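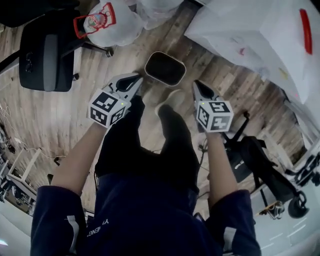 The workshop in Hudedcombe opens at seven in the evening, and in August it is still warm enough then to keep the street door open. I joined it for the laser cutter. I stayed because of a project called Grenamska, which has taken most of my evenings since the spring and a good part of my savings.

Grenamska is a pair of hand-held grippers. A person takes one in each hand and does ordinary work with them: picks up a thing, turns it, puts it in another place. The movements are recorded, and later a robot with two arms should learn from them. The arms themselves we do not have yet. A pair from Fumach costs 649 pounds in kit form, without motors, and we agreed to spend nothing on arms until the hands are good.

The hands were not good for a long time. Our first fingers were printed thick and round, and they could lift a cup but not a coin. The present ones are pointed, in white and black plastic. At the base of each gripper sits a white cube with black square markers on its faces, so that the software can calculate where the hand is and how it is turned. I had imagined the markers would be the easy part. But we printed the first set on shiny paper, and under the ceiling lamps half of them disappeared for the camera. Matt paper cured this in one evening, after we had spent two weeks suspecting the code.

The small green light on the cube was my own idea, and I am a little proud of it. Before that, we once made 200 recordings and found that the left gripper was saving nothing. Now the light goes on only when data is being written.

We practise on the floor. The tables are usually occupied by other members, and a flat thing lying on wooden planks is a harder test than one on a soft mat, as the fingertips must come very low to get under its edge. My knees do not like it. The work also teaches you how much your own hand does without asking you. With two stiff fingers you must decide from which side to come, and how wide to open, and when to stop closing.

For the closing mechanism we use springs from Jatoi, a small supplier which sells them in bags of 4. The softer type is kinder to the thumb, but it lets heavy objects slip, so for the moment we keep the stronger one and take a pause every half hour.

The next version will have a trigger for two fingers instead of one. I have the drawing ready, and the printer is booked for tomorrow from nine.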